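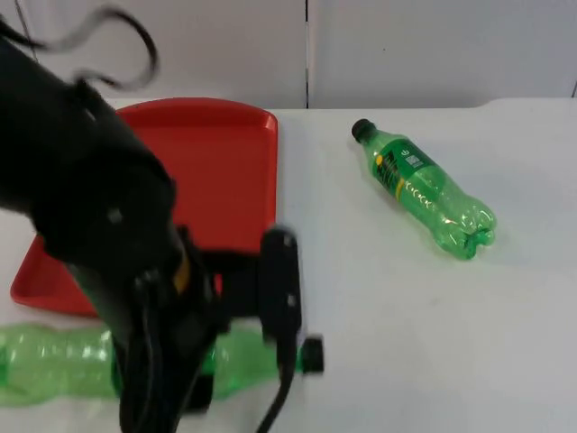
Too much sugar going in at the bug stage and not enough at bottling, according to a comment left under the last entry, and the flat batch was never going to be anything but flat. Also that we should stop peeling the ginger. Fair enough on both. Wrote back to say we'd try it, so here we are.

2025-09-26, ginger beer, batch 6

Bug started from scratch, old one binned (pink film on top, not arguing with pink film). Unpeeled ginger this time, grated coarse, from the Laltadstead market. Skin on looks muddy but it was fizzing well before the peeled jar did. Peeled jar kept going alongside for comparison, same shelf, same cloth lid.

Feeds: one spoon ginger, one spoon raw sugar, every morning. Missed one. No obvious harm.

Wort: 1,700 mL water, ginger, raw sugar, lemon peel, pinch of salt. Simmered, lid on, then left to cool on the back step because the sink was full. Took ages. Pitched when the thermometer finally said lukewarm — earlier batch I rushed this and I still think that is what knocked the yeast about, whatever the commenter reckons about the sugar. Could be both. Only changing the sugar and the peel this time so we wont really know about the cooling.

Lemon juice goes in after cooling, NOT in the simmer. Written here again because the whiteboard got wiped.

Skilden hydrometer is reading high in plain tap water. Checked it twice, same both times. So every gravity in batches before this is off by the same amount, and the differences still hold. Don't go back and correct the old pages, just note it on the cover. Trilgate said they'd swap it but want the original box. Haven't got the box.

Second jar, side experiment: dried galangal and palm sugar, recipe copied off the back of a packet of Sầm. Smells like cough lolly at the moment. Slower than the main one, thick head of foam that doesn't drop. Leave it alone until it does.
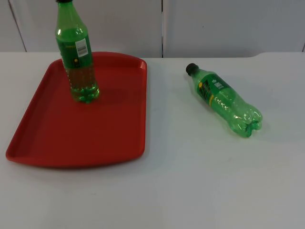 Priming sugar is up on last time, level spoon per bottle, added as syrup so it mixes. Dry sugar straight in the neck made the last lot gush. Headspace matters more than I thought too. Filled the last batch right to the shoulder and then some, and the squeeze test was useless from the first day, felt hard from the start. Leave a proper gap this time.

Plastic only for the first week. Glass comes later if at all, and only once the gravity has sat still for 2 readings in a row. I don't care how good the swing tops look.

Squeeze test every arvo, same person doing it if possible, as everyone's idea of "firm" is different. When they go hard, straight into the fridge. Five days was too long in the last warm spell and the caps were a bit of a worry. It's cooler now but the shed still heats up after lunch, so laundry floor it is.

Tasting, from the wort before pitching: hot, a bit soapy?, good lemon. Sweetness way up, which is expected. Peel-on has an earthy edge I quite like. Might not survive the ferment.

Things to sort
more muslin, the current peice is basically string
second funnel
label the jars properly, "jar L" and "jar R" stopped meaning anything once someone cleaned the shelf
ask about seconds ginger at the market, the nice stuff is dear
bring the bug down to a weekly feed and keep it in the fridge over November, see if it wakes up

Haven't decided about cloves. Last time they took over. Maybe one, in a tea ball, out before pitching.

Gravity to be taken tomorrow before brekky, main jar first, rinse, then the galangal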